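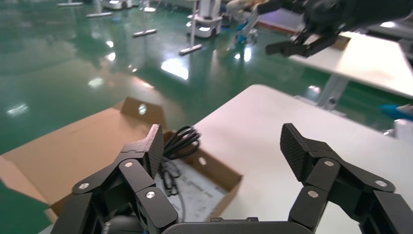 An open cardboard box.

From: Mirjam Desmet
To: Psalms reading list
Date: June 25, 2024
Subject: Re: Psalm 88, and the missing turn

Dear all,

Ziad wrote:

> I have been stuck on Psalm 88 since our last round and I would like
> to be unstuck before we go on. Every other lament we have read gets
> to a "but" sooner or later. Psalm 13 has one in its fifth verse.
> Psalm 22 takes longer but it does get there. In 88 I keep looking
> for the "but" and all I find is verse 13, "But unto thee have I
> cried, O Lord", and then straight back into "why castest thou off
> my soul?" The last word in the Hebrew is darkness, or a dark place.
> What is a congregation meant to do with that? Do we say Amen?
>
> Ziad Azar

Ziad, what a good question, and I have been carrying it about with me ever since it landed! I read the psalm aloud in the kitchen twice and then once more to my sister over the phone, who was very patient.

First, your verse 13. I think you are passing over it too quickly. It is a small "but", I grant you, and it doesn't lead to praise as the one in Psalm 13 does. Still, look at what he has just been saying. Shall thy wonders be known in the dark? Shall the dead arise and praise thee? Those are questions about people who have stopped speaking to God, and the next thing he does is say that he himself has not stopped. "In the morning shall my prayer prevent thee" — prevent in the old sense, come before, get there first. He is up before God is, so to speak. I find that very moving.

Then there is the opening, "O Lord God of my salvation". People often say it is the one bright line in the psalm and then leave it there. I'd want to let it colour the rest. Everything after it is said to that God, including the hard part in verses 6 to 8, where he says plainly who has laid him in the pit. He never once turns aside to tell us about his troubles. All of it goes to the one address. 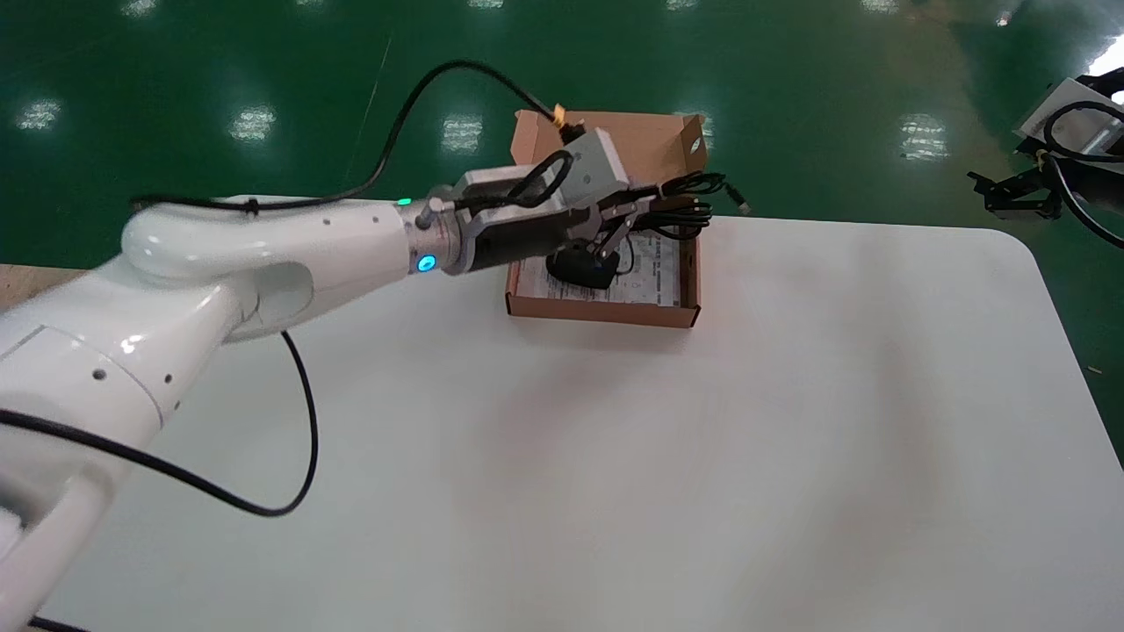
Black cables and the open box, on the white table.

As to the last word. My English versions don't agree. The Authorised has "and mine acquaintance into darkness", as if the friends had been sent off there, and others have something nearer "my only friend is darkness". The Hebrew is very bare, just "my acquaintances" and then "dark place", with no verb to join them, so the translators have to build the bridge themselves. Marijke Van der Linden will know far more about this than I do, and I hope she will correct me at length.

And do we say Amen? We do at Himelberg. It is read there every November at the service for those who have died during the year, and has been for as long as I've gone. The first time I heard it I thought somebody had turned over two pages and missed the ending! Milan Verhoeven was reading, and he sat down afterwards and left a good long silence, and then we all said it. I have been at that service five times now and I wouldn't swap the psalm for a gentler one. There are people in those chairs who have had a "but" pressed on them all year long by kind friends, and for a few minutes they are let off.

I'd add one thing about where it sits in the book. Psalm 89 comes next and begins "I will sing of the mercies of the Lord for ever". It is tempting to say, there's your turn, Ziad, it's simply in the next psalm along. I was rather pleased with that for a day or so. But 89 has its own collapse from verse 38 onwards, so I don't think it will bear the weight.

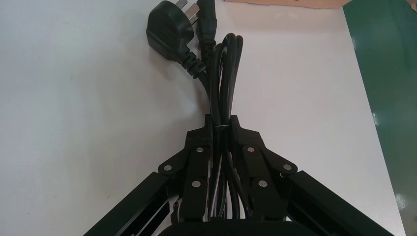
If we do move on next time, could I ask for Psalm 51 before we go back to the numbered order? It would sit well beside 88, being the other one where a man asks not to be cast away from God's presence, though he knows quite well what he has done and the speaker in 88 never says he has done anything. I would love to hear what people make of that difference. Milan Mulder had some notes on "a broken and a contrite heart" which he promised us in the spring (Milan, I haven't forgotten).

For anyone who wants to read along, verses 3 to 5 of Psalm 88 are worth taking very slowly. "Free among the dead" in verse 5 is an odd phrase and I can't make up my mind about it. Free as in released? Struck off the list? Let me know.

With love to all,
Mirjam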